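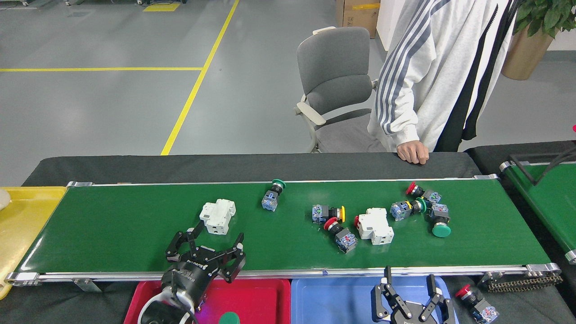 Switches and breakers on the sorting belt at the Damgate workshop.

Print this page
E-mail this page

Progress report to the Kalogeropoulos Fund
Damgate parts reuse project
February 17, 2024

Dear friends at the Fund,

It has been a busy winter at Damgate, and I'm glad to be able to write with mostly good news. When we last reported, in September, the donated control parts from the old Wirham plant were still sitting in their crates along the back wall, and I had more or less promised you they would be moving by spring. They are moving now! We have emptied the first crates and put 1,340 parts across the belt, and I don't mind telling you that is well ahead of what I had penciled in.

The belt itself was the biggest item in your grant, and it has earned its place. It is a long green one in an aluminum frame, set up on the black table so that everything passes at a comfortable height, with the red and blue trays kept along the near side. Before we had it, parts were tipped out on a bench and picked over, and small things went missing under big things.

The pushbuttons take the most time. They have those square blue-and-gray bodies and they come with every kind of cap – red, yellow, green, the little flat buttons and the big mushroom heads – and they roll around and lie however they please. The white breakers are easier to spot but slower to test. So far 317 switches have passed and gone into stock, along with 252 breakers. The rest are either waiting for the tester or have been set aside for spares, and Analyn Panganiban is working through those now, with a good deal more patience than I have.

Two things have gone less well. The shelving from Wedon came in the wrong depth and had to go back, so finished stock is living in cartons for the moment. We also underestimated labels quite badly. I have moved $40 from the postage line to cover another box, and I hope that is all right with you.

Before the next report we mean to open the remaining Wirham crates and get the first sets out to the two training colleges on our list. You would be very welcome to stop by and see the belt running any time you are out our way.

With warm thanks,
Arnel Quiambao
Project lead, Damgate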